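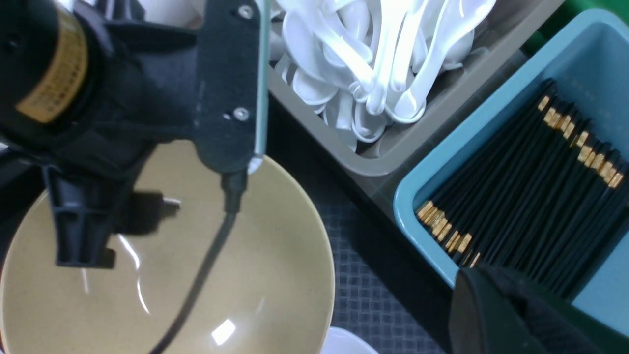
Page last changed: December

Bowls, spoons and chopsticks: keeping the small stuff in order

If you feed more than four people at a sitting with any regularity, sooner or later you own too many bowls. They breed. I bought my first wide ones, the sand-coloured glazed sort, for a noodle supper in Dostville, and have been buying "just a couple to match" ever since. The cupboard gave up before I did, so the lot now lives in open plastic bins, and I have opinions about it.

Sort by shape first

Colour is a trap. It looks lovely for an afternoon and then somebody puts a deep bowl in a shallow one because both are yellow, and you need washing-up liquid and strong language to part them. Put like with like. If a bowl rocks when you set it on its neighbour, it belongs in another stack.

Big bowls take the side of the bin, where the wall gives them something to lean on. Small ones with wavy rims nest very tightly and can be left to stand up by themselves. Leave a bit of bare floor between the stacks, enough for a hand. You will be tempted to fill it with ramekins. Be strong.

Put something under the bowl

A glazed bowl on a bare worktop travels. A dark textured mat stops it, saves the foot of the bowl, and hides soy sauce until you are in the mood to deal with it. Mine cost very little and has outlived two kettles. Shake it out over the sink now and then, and wash it when it stops looking like a mat.

Dry properly

Stacked damp, bowls hold a ring of water for days and it smells of pond. Upside down on a tea towel, 50 minutes at least, longer if the kitchen is steamy. Panagiotis Giannakopoulos, who used to share my kitchen, dried each one by hand the moment it was rinsed, and I can report that it took him all evening and we missed the film.

The spoon problem

Flat-bottomed soup spoons will not stack neatly. Believe me. I have tried rows, I have tried a cutlery drawer, I spent a whole wet weekend on a rack system called the Clasico, which held six and dropped five. A heap in a low tray is perfectly all right. Choose one with sloping sides so that they slide towards the middle, and take them from the top. Pulling one from underneath is how handles get chipped.
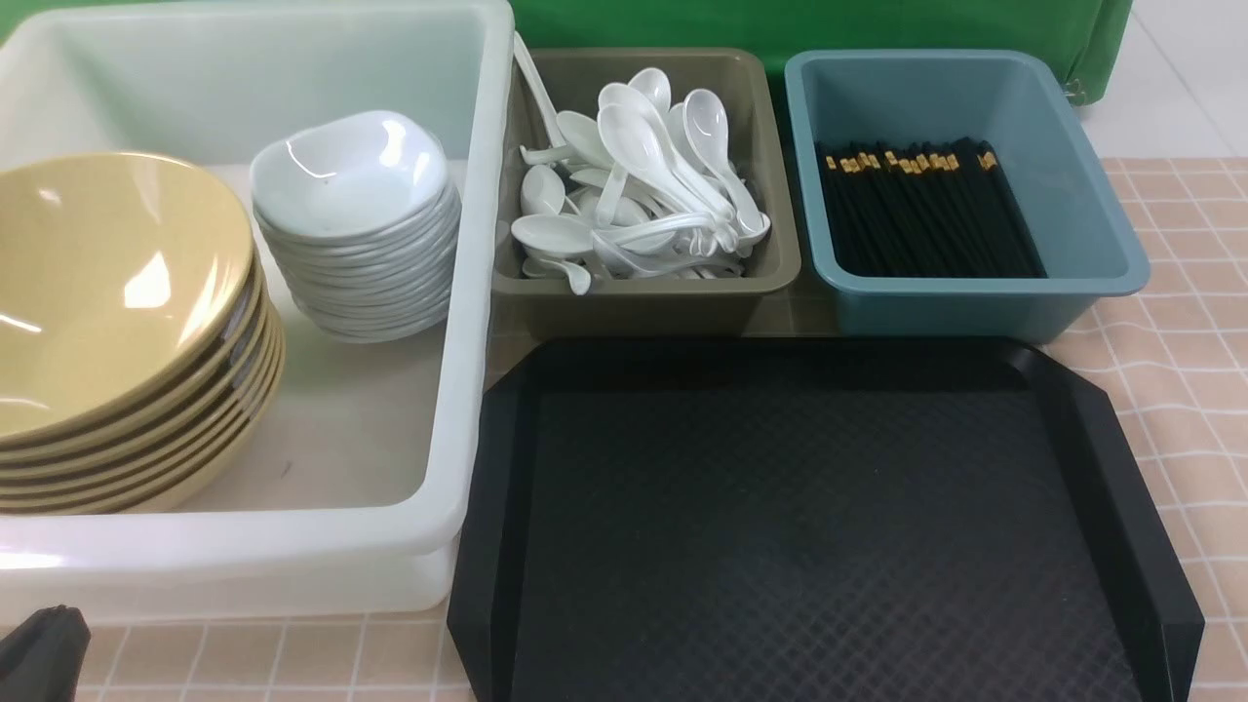 Bowls in the white bin, spoons heaped in the olive tray, chopsticks in the blue.

Chopsticks

All facing the same way, lengthwise, thick ends together. It takes a minute and you can then pick up a pair without prodding yourself. Dilruba Saha keeps hers upright in a jar, which looks very smart until the jar goes over. If yours have a band of gold at the top, go easy with the scourer. Retire the warped ones to the seed trays.

Bins

Cheap ones are fine. Rolled or thick rims are kinder to the fingers when the thing is full of crockery, and it will be heavier than you think – carry it with both hands and send the cat out first. Different colours help guests put things back, or at least remove their excuse.

Wipe the bins out every month or so. Crumbs get in. I have no idea how.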